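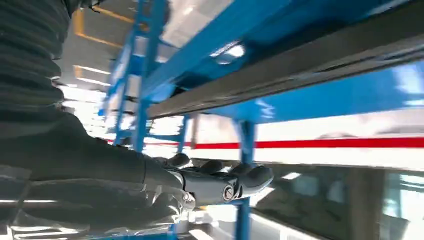 Teaching by demonstration (robotics)

Teaching by demonstration is the business of showing a robot a job instead of writing out every move in code. I've been editing this entry for the Narar wiki for 3 years, so forgive the chatty bits!

There are two main ways to do it. In hand guiding you grab the arm and push it through the motion while the joints record. In remote control (teleoperation, if you want the long word) a person works the robot from a distance, with a headset, gloves or a smaller copy of the arm, and the robot logs what it sees and how it moves.

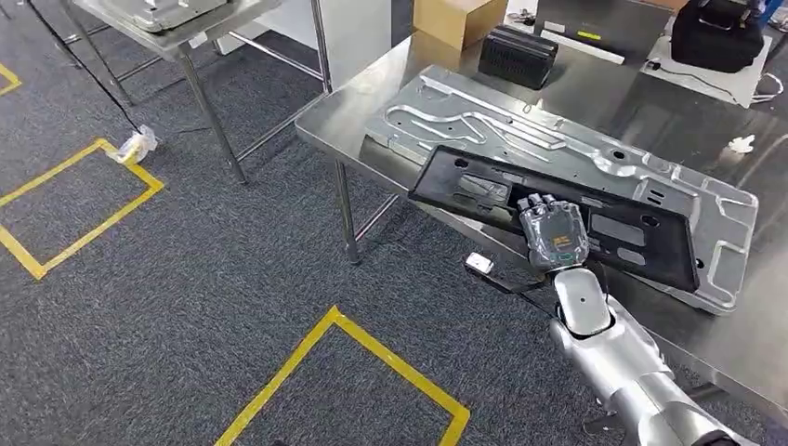
Large, flat parts are where I'd pick remote control every time. Push an arm by hand and your own body gets into the camera views – and then the robot learns from pictures with you in them, oops. The downside is touch. Most setups give the operator very little feel for how hard the fingers are pressing, so people learn to go by eye and slow down near contact.

How many demonstrations do you need? It depends (sorry). The Inaretti handbook suggests 15 for a simple lift and a lot more if the part can start in different spots. At the Drastville shop we did about 5 practice runs per operator before saving anything, and I still think that was stingy.
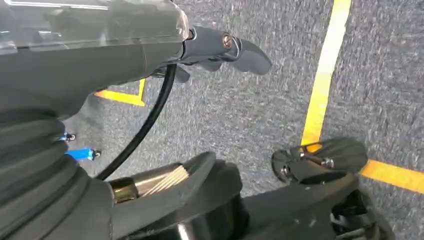 Starting positions matter more than beginners expect. If every run begins from the same spot, the robot may be lost a hand's width away, so mix it up a little between runs!

See also: Batista method, hand guiding, motion replay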